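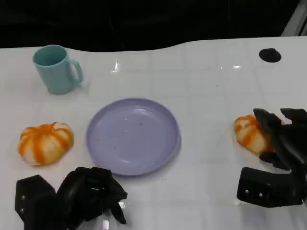
Robotics / Workshop log

Sawsan Kanaan
Thread, February

1/ Evening at the shared workshop in Fundthorpe. Today's job for our two-handed build: take a striped pumpkin and put it on the plate. The right hand is closing on its pumpkin, the left one waits for its turn.

2/ For people who are new: the project is called Tarawneh, and it lives on a table in the back corner. Georges Abou Jaoude does the wiring and I do the code. We both do the sweeping.

3/ I like the pumpkins very much as a test object. The ribs give the fingers many wrong places to hold. With a smooth ball our grip looked perfect, and I believed it for two weeks.

4/ What I changed since the last post: the fingers now close one after another, with a delay of 40 ms between them. Before, they closed all together and pushed the pumpkin away before the thumb arrived.

5/ Score with the old closing: 8 good grips from 34 tries. I will do the same 34 with the new one before I say something about it. Georges wants me to post earlier – I don't want.

6/ Somebody asked about the screws on the mounting plates. Yes, there are two silver ones on each hand that you can see. We tighten them before every session, and we put a paint mark on the heads next week, so we can notice if they turn.

7/ The glossy white table is a problem I did not expect. It gives small bright reflections, and my color filter likes to think that a reflection is the white part of a pumpkin. I tried to move the lamp. Now the reflections are in other places.

8/ A matte sheet would be the easy answer, but the thin gray grid on the table is useful for me when I check positions by eye. If you know a matte spray that does not hide thin lines, please write me the name.

9/ The mug stays at the back for now. A handle is a different question, and I want the round things to work first.

10/ The log file from last night has 284 lines of the same warning from the left wrist. Georges says it is the cable. I say it is my timeout. We will swap the cable first, it takes less time.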